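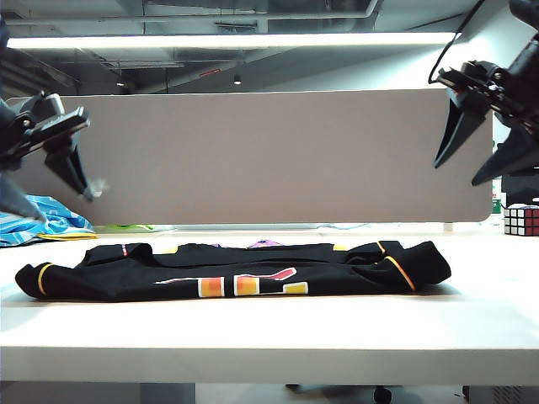
So how much of a town's carbon footprint comes from heating its homes? In Hulme it was the biggest single slice we found, bigger than the cars and a good deal bigger than the buses, and most of it came from gas boilers that were older than their owners thought.

3.2 What the household survey told us

I should say first that I went into this part of the work expecting transport to come out on top. Everyone I'd talked to at the council had traffic on their minds, and so did I (I cycle past the ring road every morning, so I'm hardly neutral). We sent the survey to every address in the two postal areas and got 2,841 usable replies, which was far more than I'd dared hope for in the middle of winter. People like talking about their heating, as long as you let them grumble a bit!

The survey had 21 questions. Most were dull but needed: type of home, year it was built if known, main fuel, how the hot water is heated, what the last bill came to. We left a blank box at the end for anything else, and I read every one of those myself, usually late in the evening with a pot of tea. A lot of them were about draughts. Quite a few were about the Ronetti tariff, which had gone up in July and was still a sore point.

To turn bills into emissions we used the same fuel factors as in Section 2, and we left out homes where the bill covered a shop or workshop as well. I'm still not sure that was the right call for the older terraces, where a front room business is common, but leaving them in made the averages jump about so much that I couldn't trust them. Anyone who wants to try it the other way round will find the split in the appendix.

Figure 1 goes with this section.

The pattern by age of home was clear enough. Terraces built before the war used the most gas for their size, and the flats on the Gumia estate used the least, partly thanks to shared walls and partly (I think) to the outside insulation fitted there 8 years ago. I'd love to say how much of the saving comes from each, but we didn't have bills from before the work was done, so I can't. The Gumia flats are also smaller and hold fewer people, and I've only corrected for the first of those.

Heat pumps were rare. Where we did find them, people were mostly pleased, though two grumbles kept turning up: the noise of the outdoor unit and the wait for repairs. Ultard, the firm that fitted most of them, had 2 engineers covering the whole area while we were collecting replies, and that showed in the comments. I don't read too much into the low bills in this group, as these were mostly keen early adopters who had already done their lofts and windows.

The next section takes the same replies and looks at who pays the bill, tenants or landlords, and how that lines up with the age of the boiler.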